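# Cleaning and Flattening a Used LP Before Playback 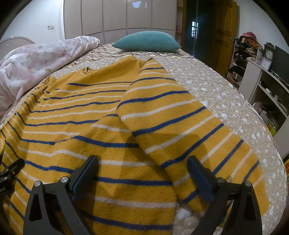 *Photo: Clukstead*

These steps apply to 12-inch vinyl at 33 or 45 rpm. Do not use them on shellac 78s, which are damaged by alcohol.

## Materials

- Carbon fiber brush
- Distilled water
- Record cleaning fluid (Prodidum or similar, alcohol-free)
- Two microfiber cloths
- Drying rack
- Two sheets of plate glass, larger than the record
- New inner sleeve, polyethylene lined

## Cleaning

1. Place the record on a stationary platter mat. Brush off dust, following the grooves.
2. Dilute the fluid as marked on the bottle. Apply it to the playing surface with the first cloth. Keep the label dry.
3. Wipe along the grooves for two full turns. Do not wipe from the center outward.
4. Rinse with a second cloth dampened in distilled water.
5. Turn the record over and repeat.
6. Stand it in the rack for 40 minutes at room temperature.

Heavy pressings dry at the same rate as thin ones. If you hear crackle in the same spot on each turn after drying, check for a scratch under a bright lamp. Cleaning will not fix it.

## Flattening

Dish warps respond better than edge warps. Clean the record first, or grit will be pressed into the grooves.

1. Put the record between the glass sheets, with no sleeve.
2. Set the stack on a level surface and place an even weight on top.
3. Leave it for up to 31 days. Check it once a week.

Do not heat the glass in an oven. In August, keep the stack out of direct sun.

## Storage

Use the new inner sleeve, opening turned upward inside the jacket. Shelve upright. A gatefold with a stiff spine needs more room than a single jacket.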